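Stirndale Swap Shelf: the February rules, revisited

Back in February we asked members to keep the swap shelf to kitchen things only, two items per visit, clean. Since then it has taken in a foot spa, a box of curtain hooks and 69 jam jars with no lids. The lids arrived in July, separately, and fit something else.

So, a gentle reminder. Plates, bowls, pans and table linen are welcome. Fondue sets are also welcome in principle, but we have four, and Stirndale is not a large place -- at some point everyone who wants to dip bread in cheese has been looked after.

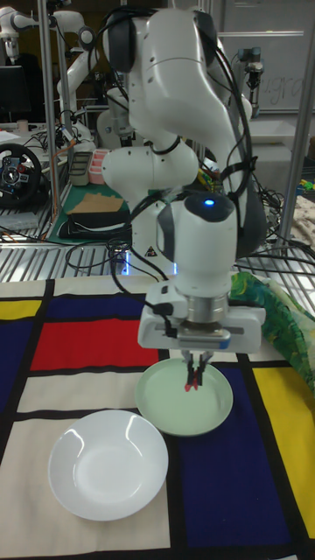

Chipped crockery should go in the grey crate by the back door, where the mosaic group will fall on it gladly. Anything with a plug needs to stay at home until our tester is back from holiday. Bread makers especially. We know you used it once.

The shelf is open on Saturdays from 10 until noon, in the old Nazari shop on Skutenden Lane. Knock hard, as the bell is itself a donation.

Total items rehomed so far this year: 299, not counting the foot spa, which has now been taken home and brought back by three different households.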